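Tirik wants its robot to take a motor apart the way a bench hand would

The first thing operators learn at Tirik is to slow down. A person who has spent years at a repair bench can pull a small hub motor to pieces without looking at it. A robot that is supposed to learn from that person needs each movement to be plain enough to copy, and quick hands make poor lessons.

Tirik rents part of a former print shop in Hostlow. It has an office, a storeroom full of parts bins and one long room where the recordings are made. The company does not build robots. It buys them, and it sells what it calls skills, meaning the trained software that lets a two-armed machine do one particular job. Its current job is for Oberholzer, a firm that refurbishes small electric motors and would like help with the part of the work that is hardest to hire for.

That part is handling. Motors come in from many makers, in many states of wear. A fixed machine can be set up to open one model all day long. It cannot easily be set up for a crate in which every third motor is different. Oberholzer tried fixtures and gave up on them. Tirik's answer is to show a general-purpose robot a large number of examples and let the software work out what they have in common.

An example, in this business, is one complete recording of one short task. An operator guides the robot's arms through the job while cameras and joint sensors store everything. Pick up the wheel, turn it, set it down. Move the gear disc out of the way. Bring the gripper over the motor part and close the fingers. Each recording gets a label that says what was being attempted and whether it came off. Then the parts are moved to new positions and the operator goes again.

The target for the Oberholzer job is 600 good recordings, and the team thinks of that number as a floor. An earlier skill, a simple one that involved lifting covers into a tray, needed 500 before the robot could be left to try it alone. Motors are harder. The parts are round, they roll, and they look different from every side.

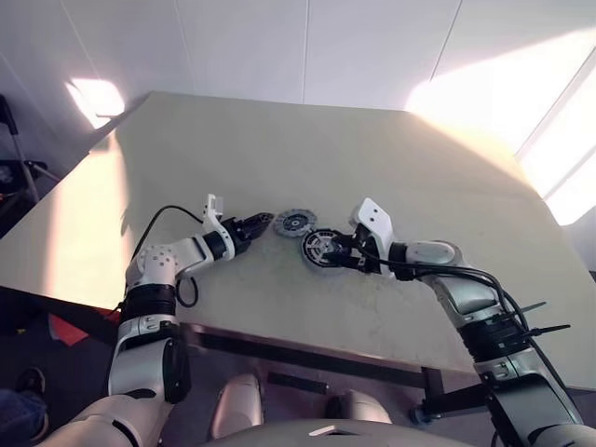
Why the mess stays in

New operators tend to tidy up. They line the parts in a row, leave wide gaps and start each recording from the same neat layout. The lead engineer spends a good deal of time talking them out of it. A robot trained on neat tables does well on neat tables and falls apart at a real bench, where one part is lying halfway under another.

So the layouts are mixed on purpose. Before each recording a small program called Midel prints a line of instructions on a screen by the door: which parts to use, how close together, which way up. Operators grumble that Midel has never had to pick anything up. Some of its layouts are close to impossible with two fingers, and those are skipped and marked as skipped.

The same goes for light. The long room gets strong sun, and for the first weeks the blinds were kept shut so that every recording would look alike. The resulting skill worked in the morning and stumbled at 4 p.m. when someone opened a blind. The software had learned something about shadows that had nothing to do with motors. The blinds now go up and down through the day, and no recording is thrown out for glare.

Stains and scuffs on the table are left alone too. One of the engineers wanted a fresh surface for every session. Another pointed out that Oberholzer's benches are black with grease by lunch, and that settled it.
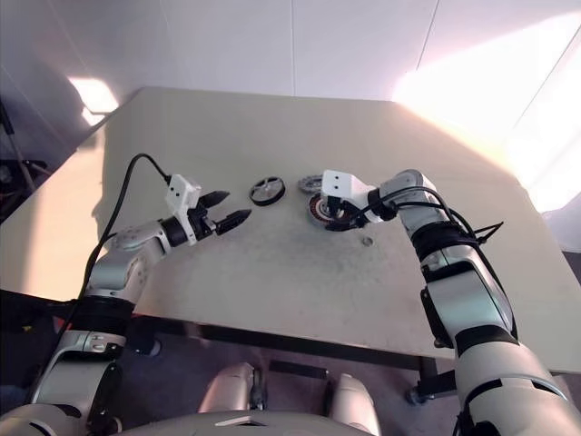

What does get thrown out is hesitation. If an operator stops to think with a gripper hanging in the air, the robot may learn that stopping is part of the job. Recordings with long pauses are cut or repeated. So are those in which the operator changes plan partway, reaching for one part and then going for its neighbor.

Failures are another matter. A dropped part followed by a clean recovery is worth keeping, and Tirik now asks for some of these. Operators loosen the grip early, let the part slip and pick it up again from wherever it ends up. Out of every 100 recordings, 8 are planned recoveries of this kind. The engineers would like more, but recoveries are slow to make and hard to fake well. A drop that is staged too carefully always lands in the same place.

The work is tiring in a way that doesn't show from outside. Operators sit out the second half of every hour, and most say it is their eyes that go first, then the shoulders. Several came from repair jobs, and the company prefers that, even though they need longer to get used to the controls. They know how much force a winding will take before it is damaged. They also know when a part is being held wrong, something that someone new to motors can miss until it is on the floor.

Oberholzer has asked for a first trial at its own site in August. The robot will be given a crate, a bench and a person standing nearby with a stop button. It will be asked to sort and position parts, with no unscrewing yet. Tirik expects it to struggle with the smallest pieces, the loose rings above all, and has told the customer as much. Whatever goes wrong there will be recorded and taken back to Hostlow, where the operators will set up the same tangle of parts on the table and work through it by hand, slowly, until there are enough examples to train on again.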